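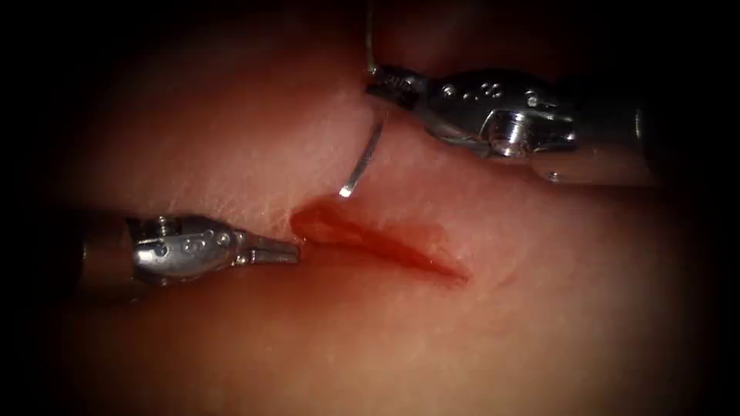

Sutus -- surgical suturing dataset and tools

Hi, and thanks for stopping by. Sutus is the dataset I wish I'd had when I started writing controllers for needle driving, plus the pile of scripts I use to load it, replay it, label it and train on it. I'm Dulce Carrillo and I look after the repo. Last updated Nov 10, 2019.

If you just want to get going, skip down to Quick start. If you're planning to train something on this, please read Known problems first, there are a couple of things in there that cost me a whole January.

What's in the box

There are 2437 clips, each one covering a single stitch attempt or a piece of one (picking up the needle, lining up for entry, driving, pulling through, tying). Every clip comes with:

video from a fixed camera at the workspace
video from the small wrist camera
joint positions and velocities for both arms
jaw angle for each instrument
tool tip pose in the workspace frame
phase labels, one per time step
a short free-text note from whoever labeled it

Some notes are long and some just say "ok". I left them as they were.

109 of the clips also have hand-drawn masks for the needle, the thread and the incision. I'd love more, but drawing thread masks is slow, miserable work and I only have so many evenings! If you make some, send them over and I'll merge them.

Quick start

You'll need Python 3.6 or newer. Clone the repo, make a fresh virtual environment and run

pip install -r requirements.txt
python fetch.py --split small

The small split is 200 clips and fits on a laptop without any drama. Once it's down, try

python replay.py --clip 14 --both-views

and you should get two video windows with the joint plots scrolling underneath. Space pauses, the comma and period keys step back and forward. If the plots come up blank, your matplotlib backend is probably wrong, and passing --backend tk has fixed it for everyone so far.

How the pieces fit together

Three names turn up all over the code, so let me explain them once.

Orkutero is the perception side. It takes a frame and gives you back the needle pose, the thread as a chain of points, and a line for each incision it finds. The needle part is pretty solid (a curved bit of metal has a shape you can fit, so I fit it). The thread part is a small network and it's much moodier.

Jullia is the planner. You hand it a needle pose and an incision line and it picks an entry point, an exit point and an arc to get from one to the other. It knows about joint limits and it tries hard to keep the two instruments out of each other's way. It doesn't model tissue stretching at all. I have a half-finished branch for that and you're welcome to poke at it.

Kwok is the controller. It tracks whatever Jullia gives it, watches the error, and stops if things drift too far. The gains live in kwok/config.yaml and I would really leave them alone until you've replayed a few runs in simulation -- the jaw gains especially.

You can swap out any one of the three. They talk over plain messages, and the message definitions are in the msgs folder with comments that I tried to keep honest and up to date. 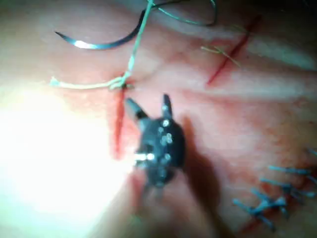

Wrist views are where Orkutero earns its keep or falls on its face. Glare is the big one: when part of the surface goes white, the incision line fades out with it, and the line fitter will happily stop short and tell you the cut ends there. I added a saturation mask that marks those pixels as unknown, and the fitter now reports an open end in place of a made-up one. Turn it on with --mask-glare. It's off by default so that older results still reproduce.

Stitches that are already in place are the other headache. Knots and cut tails look an awful lot like working thread to the network, and loose scraps lying across a cut are even worse. The current trick is to start tracing at the needle and only keep thread that connects back to it. It's crude, but it got rid of most of the silly plans where Jullia carefully steered around a stray scrap. If the needle end is hidden behind the jaws, the trace starts from the last good frame and you'll see a yellow warning in the replay window.

Labels

Phase labels use a short fixed list: reach, grasp, align, drive, pull, tie, idle. The line between align and drive is the fuzzy one. I call it drive as soon as the tip touches tissue, but judging contact from video is a guess at best, so expect the boundary to wobble by a few time steps. If you're scoring a phase classifier, give it some slack there (score.py has a --slack option for exactly this).

Known problems

The two cameras aren't hardware synced. I line them up after the fact by matching jaw motion, and on clips where the jaws barely move the match can be off. Check the sync_quality field, and drop anything marked low if timing matters to you.

Joint velocities in the first batch were computed with the wrong time step. They're fixed now, but if you downloaded before version 0.3, please fetch again. Yes, this was the January thing. I spent weeks tuning Kwok against velocities that were plain wrong and blaming the motors.

Blur is common in the wrist view whenever the gripper sits close to the lens. I didn't filter those frames out.

Thread color varies between clips. If you train on one color only, it will bite you on the others.

What not to use it for

Please don't treat this as evidence that anything is ready for patients. It's for research on perception and control, the clips were picked to be useful for debugging, and success rates measured on them won't tell you much about anything else.

Contributing

Open an issue before a big pull request so we don't both write the same thing. Small fixes can go straight in. Run make test first, it takes a couple of minutes, and if test_thread_trace fails once, run it again before you panic (there's a random seed in there I still haven't tracked down).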